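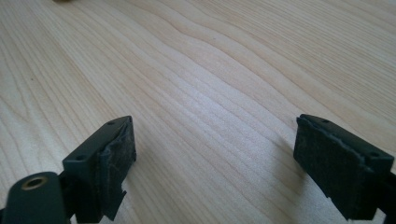

Reviews > Furniture > Desks and Tables

The Willberg work table, five months in

Thu 19 November

I bought this table in June, after a good deal of back and forth with my sister Beatrice, who thought I should hold out for something darker. I wanted pale. My old desk was nearly black and showed every crumb, and our back room doesn't get much sun, so a blond top sounded like just the thing (and it is, I love it!).

Let me start with the grain, which is what sold me. It's fine and close together, and it runs in long soft waves, with a spot where the lines bend in tight and go a little darker. I have caught myself following those lines with a finger while I'm on the phone to the insurance people. The finish is matte, so my reading lamp doesn't bounce back at me, and it's smooth enough to write on with a single sheet of paper and nothing underneath.

Putting it together took me an evening, with two cups of tea and one phone call to Greltstead, the store, when I couldn't find the bag of bolts. It was taped inside the box lid. The young man was very patient with me. The legs went on easily after that, though I'd have liked a longer wrench than the one they send.

Now for the grumbles. A pale matte top does take a mark if you let it. I left a mug of coffee on it over a weekend and there was a ring, faint but there, and it took some gentle rubbing with Ogola oil soap to get it out. I use a coaster now, most days. The table is also heavier than it looks, so do get someone to help you turn it over.

I paid $113 in the summer sale, plus $20 for delivery, and I'd pay it again. If you sew, or do puzzles, or just like to spread your papers out, I think you'd be very happy with it.

Rehema Obura

Comments

Kibet Rugemalira: Does it wobble at all? Mine from another maker drives me up the wall.

Rehema Obura: Not on our floor, Kibet, but I did tighten the legs again after a few weeks.

Chepkoech Lyimo: I have the same one and the coffee ring too, ha! Going to try that soap tonight.

Previous | Next | All reviews | Contact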